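Desktop Reassembly Cell: Final Report
Lurdes Gouveia and Marlene Lins
Okbridge Shared Workshop, May 4, 2018

1. Aim

We wanted a robot arm to put a processor into a desktop computer. The work was done on the slatted aluminum table at Okbridge, starting in January.
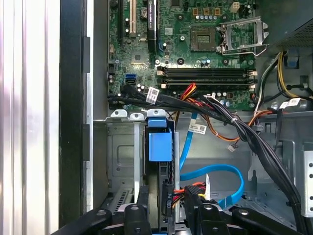
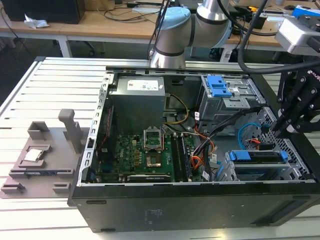
Figures 1 and 2. The open case, CPU socket empty and bracket raised. Figure 2 also shows the chip in its tray.

2. Setup

The tower lies on its side and the chip waits in a printed tray to the left of it. Lurdes drew the tray, and the pocket took 5 versions. The first ones gripped the chip too tightly. The final pocket lets it lift straight out.

We use two views, one from the wrist and one from the side. The wrist view is for lining up with the socket. The side view is for checking the arm's clearance over the case.

Parts and printing came to $479 against a budget of $300. Most of the overrun was a second motherboard, bought from Esteves after we bent pins on the first.

3. Method

The motion is split into pick, carry, align and lower. Marlene wrote the align step. It compares the socket corners with a saved position and moves the wrist until they match. The arm then lowers the chip and lets go. Closing the bracket is still done by hand.

4. Problems

Cables were the main trouble. They shift a little every time the case is moved, and the fingers caught one twice in the first week. We raised the carry height and came in more steeply – this made each run slower but the catching stopped.

The other problem was light. With the blinds open at Okbridge the socket corners washed out and the align step failed. We now work with the blinds closed.

5. Next steps

Closing the bracket with the gripper, then trying the same program on the Kuvier case, where the socket sits closer to the power supply.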